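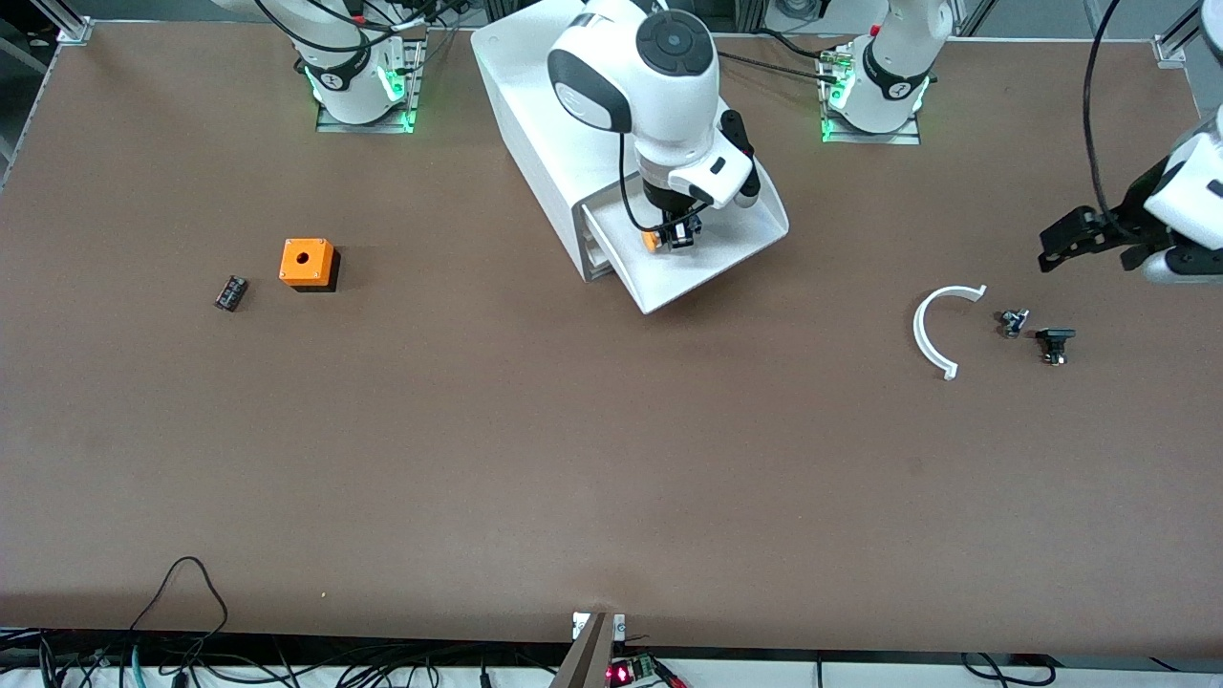

Do you need a 3000 dollar gripper to pick up small parts?

For most small parts a plain two-finger gripper will do, provided you spend your time on the fingertips and on how the part is lying when you go for it. The expensive ones earn their price on a narrower set of jobs than the brochures let on.

I've been meaning to write that down since October, when Shirley Fothergill forwarded me the Gatska comparison sheet with one line on top: "Thoughts?" I had several, and most of them weren't fit to send back.

The sheet puts the Gatska adaptive fingers next to the Harries parallel ones and gives Gatska a win in every row. I have no quarrel with the grip force numbers. My quarrel is with the test parts, which were a cube, a bigger cube and a cylinder. I don't know anyone who gets paid to pick up cubes. On our bench it's terminal blocks, button housings, plug connectors, those open plastic arcs that look like a bracelet somebody gave up on, and a few black components so small that I find them with my sleeve before I find them with my eyes.

So I ran my own list. Same arm for both, same controller, same brown table, each gripper getting the same parts in the same starting spots. A trial counted if the part was lifted, held for 3 seconds and put down facing the right way. I ended up with 791 trials, which took a lot longer than I told Shirley it would.

The terminal block was dull, and I mean that kindly. Straight sides, decent height, both grippers fine. Turn it diagonal to the fingers and the Harries will shove it straight as it closes, which I used to think of as a fault and now sort of rely on. The Gatska fingers wrap a little and pick it up crooked, then hold it crooked all the way to the drop point. The sheet calls this "conforming to the part." Okay. I still have to put the thing down straight.

The orange housings, the square ones with the round hole on top, were closer. Gatska was gentler and I never saw it scuff one. Harries left a faint mark until I turned the force down, and after that it didn't.

Then the arc. I'd been looking forward to this one, because a curved floppy-ish part is supposed to be exactly what adaptive fingers are for. And the Gatska did do better from the outside, I'll give them that. But come in with one finger inside the curve and the Harries picks it up just as well, and that cost me an afternoon of changing approach angles and nothing else.

The tiny parts beat everybody. The smallest one lies so flat that either gripper is really pinching the table and hoping. I tried thin tips from Plurkport (a set of 14, of which I have now bent two) and they helped more than switching grippers did. I'd love to see that row on a comparison sheet.

A word about cables, while I'm complaining. Every gripper photo I've seen from a vendor shows a clean wrist. Mine have a cable going into them, and that cable has opinions. The Gatska lead is the stiffer of the two, and with the wrist turned far over it pulled enough to shift the fingertips by about a millimeter. That's nothing on a cube. On a plug connector it's a miss.

The Privov controller I don't have much to say about yet. It talks to both grippers, it lost one of them twice, and the reply I got from support was to update the firmware I had updated that morning. I'll keep using it until it does it a third time.

What I told Shirley in the end was to keep the Harries, buy a second set of thin tips and ask Gatska for a loaner with a softer cable. She asked if I was being unfair to them. Maybe a bit. If they send the loaner I'll run the whole list again, arcs first, and post the numbers whichever way they go.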